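4.2 Do unspoken rules survive the comment section?

A common claim about fan fiction is that its readers enforce a shared idea of each character. Husar calls this the "house canon": a set of traits that appears nowhere in the source and that every regular reader is supposed to know. In her account, a writer who breaks the house canon is corrected in the comments, learns the rule, and complies in the next chapter. The account is appealing and is now repeated in most introductions to the topic. We think the evidence for it is thin.

Husar's case rests on one archive, Purnora, and on stories from one fandom, the school drama Fotham. She read 60 multi-chapter stories and found corrective comments in most of them. What she did not do is check whether the later chapters changed. A comment that says "he would never apologize like that" is evidence that one reader holds a view. It tells us little about the writer, and less about a rule.

We went back to the same archive and drew a new set of 102 stories, all finished, all with at least one corrective comment before the final chapter. Two of us (Dobre and Munteanu) read every chapter posted after the first such comment and marked whether the trait at issue had moved toward the commenter's view, moved away from it, or stayed put. Disagreements were settled by a third reader, Van Beek, who had not seen the comments.

The most frequent outcome by a wide margin was no change. Writers thanked the commenter, often warmly, and went on as before. In several cases the trait grew stronger. The author of "Olteanu's Dog," a long comic story told from the point of view of a bully's pet, was told three times that the bully was too gentle at home. By the last chapter he was knitting.

Nuttall has suggested to us that the effect may be slower, showing up in a writer's next story and not in the current one. This is possible, but it makes the claim very hard to test. Writers switch pairings, lose interest, read other people, grow up. If any later shift toward the common view counts as compliance, then the house canon can hardly fail to be confirmed. We would want to see a prediction made in advance, for named traits, before giving the slow version much weight.

A second problem is who gets counted as a reader. The archive logged 404 commenters across our set, but a small group wrote most of the corrections, and they did not agree with one another. On the matter of whether the lead's best friend is secretly well read, the two most active commenters held opposite positions for a full year, each describing their own as obvious. An unspoken rule that its keepers state in contrary ways is a strange sort of rule.

The same loose talk of "learning the rules" turns up when stories are about machines. In the Sirkov cycle, a set of linked stories about household robots, commenters complained that the robots picked up human manners too quickly, and here too the term "canon" was used for what looks to us like plain taste. Chapters in the cycle return often to small domestic tasks, above all the handling of laundry.

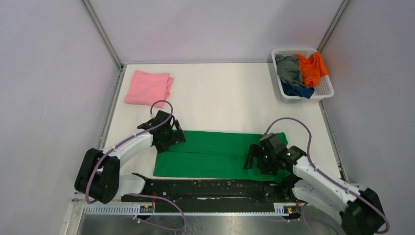
Figure 3. Two robot arms with their grippers at either end of a folded green cloth.

We coded the Sirkov stories separately, as the source is a single novella and leaves most of its characters blank. The pattern was no kinder to Husar's account. Corrections were fewer, but those we found were followed by change no more often than in the Fotham set.

None of this shows that readers have no influence. Praise may do more than correction, and we did not code for praise. Private messages were out of our reach as well. Our point is a narrow one: the comments that have been offered as proof of enforcement are, for the most part, comments that the writer read and ignored. Section 4.3 takes up the few stories in which a trait did move, and asks whether the comment or the plot was the likelier cause.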